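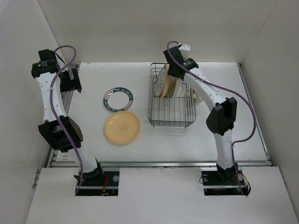
Rapport de projet – Gaspillage d'eau à la plonge du restaurant universitaire Ollier
Groupe Pludell, 8 mars 2023

1. Point de départ

Le resto Ollier sert 400 repas le midi. La laverie tourne de 11h30 à 15h, douchette + machine à capot. Question posée au groupe : combien d'eau part avant même que la vaisselle entre en machine ? Réponse courte : beaucoup trop.

2. Méthode

Relevé du compteur de la laverie tous les jours de service, avant et après le coup de feu. 21 services relevés. Sous-compteur Kamel posé sur l'arrivée de la douchette (prêté par le département génie civil, merci à eux). Deux services perdus, piles à plat, on les a pas comptés dans les 21.
Pas de mesure de température. Prévu au départ, abandonné faute de sonde.

3. Résultats

Consommation moyenne par service : 1 909 litres, machine comprise. La douchette représente plus de la moitié. Maximum relevé : 3 000 litres, un jour de gratin – forcément, trempage et double rinçage.
La machine elle-même est assez sobre. Le problème c'est le prérinçage, robinet laissé ouvert entre deux casiers.

4. Pistes

– Raclage à sec obligatoire avant la douchette. Coût nul, mais il faut une poubelle de plus côté retour plateaux.
– Pommeau à gâchette Hudonier, fermeture automatique. Devis demandé, pas encore reçu.
– Bac de trempage pour les plats gastro, au lieu du jet continu. Testé sur un seul service, donc aucun chiffre a en tirer.

5. Limites

Période courte, un seul site. Les menus changent la donne et on n'a pas assez de services par type de plat pour comparer proprement. Le personnel savait qu'on relevait, ça a pu jouer.

6. Suite

Nouvelle série de relevés si le pommeau est installé avant juillet. Sinon le sous-compteur repart au département et le projet sera repris par la promo suivante. Tableau complet des relevés en annexe A, schéma de l'arrivée d'eau en anexe B.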